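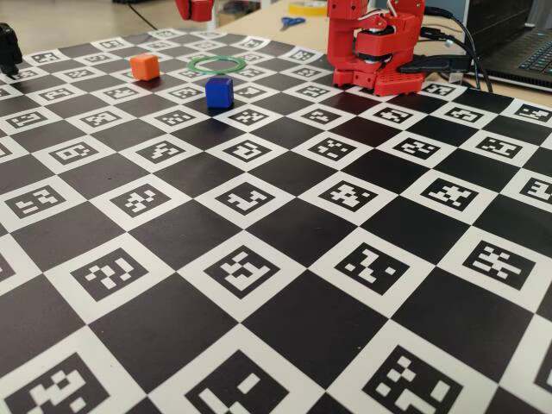
The Udasholm calibration mat comes in a cardboard tube, and the tube is very good. I mention it because I was asked to judge whether the whole tabletop arm setup was worth the money, and the tube was the only part that arrived without a follow-up email.

Some context for anyone pricing the same thing. We run a small automation course, and the plan for next year was to stop sharing one arm between everybody. Younes Belhaj did the first budget. It had a line for arms, a line for laptops and a line called "misc," and misc is where the mat was hiding, next to the cubes, the cables and my will to live.

The mat is a checkerboard with a marker in every white square, no two alike as far as I can tell. Software finds the markers and works out where the table is. Setup took me 7 minutes, most of it spent persuading the sheet to forget the tube. It hasn't fully forgotten. The back edge still has opinions, and the fix suggested by Masbridge, who sold it to us, was to buy their backing board for more money.

Print quality is excellent. Edges are crisp right up close and the black is matte enough for daily use, though our overhead lights still raise a little shine on some of the squares. If your room is brighter than ours, ask for a sample before you order six.

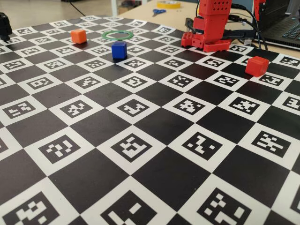 We did order six, at $300 for the lot, and I would do it again with some grumbling. The cheaper route is a print shop. Welington Cordeiro tried that in May and got a handsome poster with squares a hair off size, which made every measurement wrong in the same direction – consistent, at least.

Cubes and rings you can get anywhere. Buy strong colors and skip the official Flitmont object pack unless you enjoy paying for a drawstring bag. What you should budget for is table. The mat is bigger than you think, the arm wants the back edge, and then the laptop and its cables want to live there too. My first floor plan allowed for none of this. Add a proper clamp and longer USB leads to the order now, while the money is still theoretical.

I also looked at the Aliyu mat, which is thicker and lies flat on day one. It costs twice as much and the quoted delivery was 6 weeks, so we passed.

Four stars. One off for the curl. Keep the tube.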